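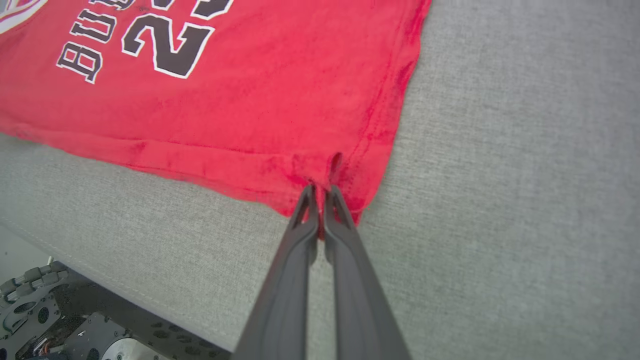 The Rirkwood Light Railway will reopen its former goods shed in October as a workshop and display hall, following 220 days of work on the roof, floor and track. The shed stands beside the main platform and had been closed to visitors while the railway looked for the money to repair it. On the opening weekend there will be a bring and buy sale in the station yard, with railway books, lamps, model stock and good used clothing, and a red jersey with a large black 23 outlined in white would be as welcome on the stalls as an old uniform jacket. All money from the sale goes to the carriage fund.

Trains will run between Rirkwood and Kun on both days of the weekend, with the first departure from Rirkwood at 10.15am. The journey is 8 miles and calls at Skiltska Halt on request. Passengers who want to get off at the halt should tell the guard before leaving Rirkwood. Those waiting at the halt should give a clear hand signal to the driver.

Inside the shed, two tracks have been relaid on new sleepers. One will be used for carriage repairs and can be viewed from a raised walkway. The other holds the railway's inspection trolley and a four-wheeled van that once carried parcels on the Kun line. The original loading platform has been kept, along with its hand crane, which has been repainted in dark green but will not be in use.

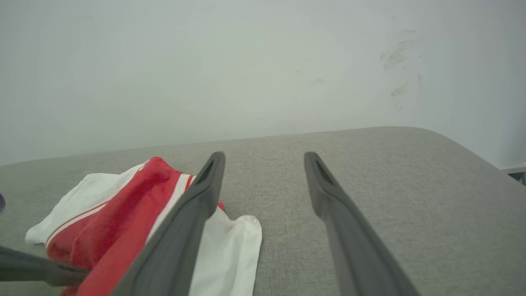
Red and white clothing on grey fabric.

The roof work was carried out by Usix, which replaced the slates on the yard side and fitted new gutters. Rainwater had been getting in above the north doors and had rotted several of the main timbers. These have been cut back and repaired with oak.

Tours of the shed will leave from the booking office every hour, with places for 8 people on each. Tours are free to anyone holding a train ticket for that day, but places must be booked on arrival. The walkway has a ramp at the southern end.

There are 70 parking spaces in the station field, reached from the lane behind the signal box. The yard will be closed to cars for the weekend. Dogs on leads are welcome on the trains but cannot be taken into the shed.

Items for the sale may be left at the booking office whenever trains are running. Electrical goods cannot be accepted.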